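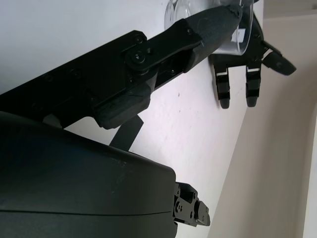 15th February
Skiva hand kit, evaluation unit, bench 2
Entry by A. Chraibi, additions by K. Warrier marked KW

Purpose: decide whether the Skiva kit replaces the Samir two-jaw grippers on the glassware cell at Clelville. The quote is on the shared drive. Sokent (the reseller) wants the unit back or a purchase order in July.

Setup as left yesterday. Both arms mounted, wrist cameras on, controller on the lower shelf. Firmware not changed. I did not touch the factory finger calibration; the manual says to redo it after any change of fingertip pads, and the pads are still the ones supplied.

Task for the day: hold a clear glass container upright, transfer it from one side to the other, put it down. No liquid in any run. Container is from the general stock, ordinary clear glass with a small white label.

Runs 1 to 18, default grip profile. The container was held in all of them. Put-down was poor in 2: base touched on one edge and the glass rocked before it settled. No breakage. In both cases the fingers opened one at a time, and the thumb was last to let go, which gave the container a push. I take this to be the release order in the default profile. The manual has one line on release order and it refers to a menu that I cannot find in our version.

Runs 19 to 40, profile edited: thumb and fingers released together, closing force down one step. Put-down clean in every run. Grip slower to confirm contact. The delay is annoying to watch but the cell cycle has room for it.

Clear glass and the wrist camera. Same trouble as with the Samir units. Against the white wall the camera finds the rim from its highlights and loses it again when the wrist turns and the highlights move. The kit software falls back on the last good position, which is acceptable for a container that stands still and no use for one that has been nudged. Hung a dark cloth behind the work area for a few trial approaches; rim detection steadier. Took it down again before the counted runs so that they stay comparable with the ones from the Samir test.

The label is of no help to the camera. Too small, and it ends up facing any direction.

KW: the label could be made to help. If the Clelville people always rack the glass label outward we could use it as a landmark. Ask them before we pay for Sokent's "transparent object" add-on. That add-on is a yearly license and the demo they gave used tinted glass.

Reach. Working near the corner where the white wall meets the beige one, the thumb side needs more room than the drawing suggests. The drawing shows the hand closed. With the thumb out the envelope is wider, and the planner uses the closed figure unless the open model is loaded by hand at every start. Loaded it by hand. Reported to Sokent as a defect; they call it a setting.

Padding. The padded parts do grip glass well and leave no marks I can find. They also hold dust. Wiped with a lint-free cloth and water between blocks. Manual forbids alcohol on the pads, which will not go down well at Clelville, where everything gets alcohol. Need a written answer on permitted cleaning agents. A phone answer is not enough for their audit.

Fasteners. Went over the exposed screws on the link plates with the small driver after the last run. One took a slight turn before it seated — put a paint mark on it and will look again after the next block. The rest were tight. The kit does not come with a torque table. Sokent says one exists.

Cable strap: route it with slack at full wrist rotation. First attempt was too short and pulled at the end of travel. Re-routed, no further trouble.

KW: price comparison, as far as I got. Hands and controller together cost more than the Samir pair, but the Samir pads are consumables and we have been through a lot of them. I have no wear figure for the Skiva pads and the data sheet gives none. Would not sign until we have one, even a poor one from our own bench.

Agree with KW on the pads.

Open items
— torque table from Sokent
— cleaning agents, in writing
— label orientation, Clelville (KW)
— release order: find out if the edited profile survives a power cycle
— open-hand model loaded at startup without intervention
— pad wear: start a log sheet, one line per block

Next block: same glass, dark cloth up, edited profile, and then the tall containers if the release holds.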